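Ticket 2627: Kerkero arm will not reliably pick up bagged items
Product: Kerkero bench arm, Mido control software
Category: Grasping / packing
Priority: Normal (raised from Low by customer, lowered by us, raised again)
Status: Open, workaround in place

Reported by customer, Fovomen returns bench

We bought the arm to do the dull end of returns. Small electrical bits come back in clear bags, somebody takes them off the table and puts them in the right tray, and that somebody was meant to stop being one of us. Cardboard boxes are fine. Bottles are fine. Anything in a clear plastic bag and the arm behaves like a man looking for his glasses.

Yesterday's run was 40 bagged items. It put 16 in the tray. The rest were pinched and dropped, nudged towards the back of the table, or left alone while the screen said "Pick complete". I would like to know what it thinks it completed.

Support, first reply

Thanks for the detail. Please confirm the Mido version, whether the overhead lights are on during picks, and whether the fingers are the standard hard ones or the soft ones. Please also restart the controller.

Customer

Version 2133. Lights are on, we work here. Standard hard fingers. Restarted, and it now fails with more confidence.

Support

Understood. Clear bags are awkward for two reasons. The depth reading goes patchy where the plastic shines, so the arm may aim at a reflection. Then there's the bag itself, which has slack in it, and the fingers can close nicely on a fold while the contents stay where they are. The software sees the fingers stop short of fully shut and calls that a pick.

Could you try the bags with the flat items only, one at a time, on the bare table?

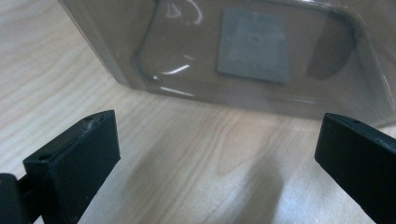
Customer

Tried it. Flat things are the worst of the lot. A person slides the bag to the edge of the table, gets a thumb under it and has it in the tray before finishing their sentence. The arm comes straight down as if the bag were a brick. When it does get hold of something it's a corner of plastic, and the whole lot swings about on the way over.

Cables are next worst. If the lead is coiled in the bag it sometimes goes for the lead.

Support

We reproduced this on our own bench, with less success than you had. Changes to try, in this order:

1. In Mido, open Grasp Settings and turn off "Accept partial close".
2. Set the approach to Low Angle.
3. Turn on "Weigh after lift". If the load reads as nothing, the arm goes back for another attempt.
4. Dim the light directly over the table, if your staff can bear it.

Customer

Did all four. "Weigh after lift" is the useful one. It still drops things but it has stopped lying about it, and I can leave it alone for longer. Low Angle knocked over a mug, which was in the wrong place, as was the arm.

Speed is another matter. With the retries on, it's slower than the newest person we have, and that person also answers the phone.

Support

We can offer a loan of the Sokol suction head, which does better on smooth plastic. It doesn't like creases, so results will depend on how the bags are lying.

Customer

They are lying how bags lie. Send it anyway. Until then the arm does boxes and bottles, and we do bags.

Support

Sokol head booked out to you, arriving in May. Leaving this ticket open.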